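Gripper bake-off, part 3: the simulated kitchen

Hi again! If you've been following along you'll know I spent most of August trying to decide which gripper to put on our little arm, and that I got sick of swapping hardware with an Allen key at eleven at night. So for this round I moved everything into the simulator. Same arm model, same kitchen, same controller settings, and only the gripper changes (plus the wrist camera mount, because each one needs its own offset).

The two contenders are the Evari, a plain parallel-jaw with flat fingers, and the Bivari, its curvier cousin with soft pads and a much narrower opening. Salamatu Anozie built both models for me from the drawings and I owe her a very large coffee. Zanele Mokoena did the kitchen, and I love what she's done with the colours. It's a cheerful place to watch a robot muck things up over and over.

Each gripper got 3,000 attempts at the same set of jobs - reach, line up, close, pull - with the starting pose shuffled every time. I let them run overnight and looked at the wrist camera stills over breakfast. I've only put up the parallel-jaw ones for now, as I'm still sorting the Bivari folder.

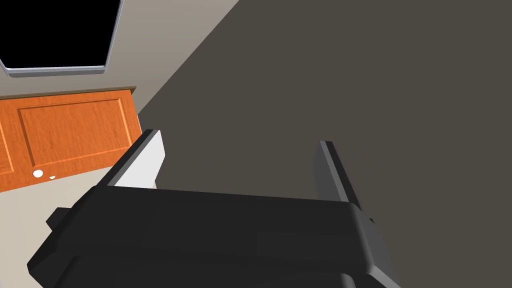 Evari, fingers wide open and nothing in them. The orange cupboard with the white knobs is off to the left.

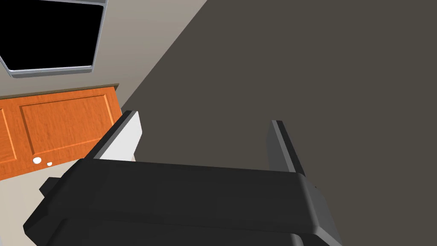
Another one from the wrist, same corner of the kitchen. You get a good look at the pale inside face of the left finger.

Okay, so what do I think so far? The thing I like most about the Evari is how easy it is to reason about. Two flat plates, they come together, done. When a grasp goes wrong I can usually work out why from a handful of stills and the joint log. With the Bivari I end up scrubbing back and forth trying to guess which bit of pad touched first, and the soft contact in the simulator is a bit of a dark art anyway. Salamatu has been tuning it and it's much better than it was, but I still wouldn't bet the real arm on it.

The downside is bulk. The Evari body is wide, and it takes up a big chunk of the wrist view. I tried moving the camera back and up by 14 millimetres and got a bit more room past the fingertips, but then the mount started clipping the forearm on some of the tighter reaches. Moved it back. I might try a wider lens next, although that means recalibrating the lot and I've only just finished doing that.

Controller-wise I ran both grippers on Queiroz first and then on Basard. Queiroz is smoother and nicer to watch. Basard is jerky at the start of a move but it settles faster near the target, and I found I stopped minding the jerkiness after a while. There's a setting for it buried in the config (look for the ramp value, it's in seconds even though the comment says milliseconds - that cost me an evening). I've left it on 3 for everything in this round so the numbers can be compared fairly.

A few people asked about the file sizes last time. I'm saving a still at the start, middle and end of each attempt and throwing out the rest, and that's been plenty for my purposes. If you want full video you'll need a bigger drive than mine.

Still to do: finish sorting the Bivari stills, rerun the drawer job for both of them with the friction turned up, and find out whether the wrist offset I've been using for the Bivari is the right one or the one from the old mount. Zanele thinks it's the old one. I have a horrible feeling she's right, in which case there's another 3,000 attempts coming and the laptop fan will be going all night again.

If you've used either gripper on a real bench I'd love to hear how you got on, especially with narrow handles. Comments are open, and I do read them, even if I'm slow to answer!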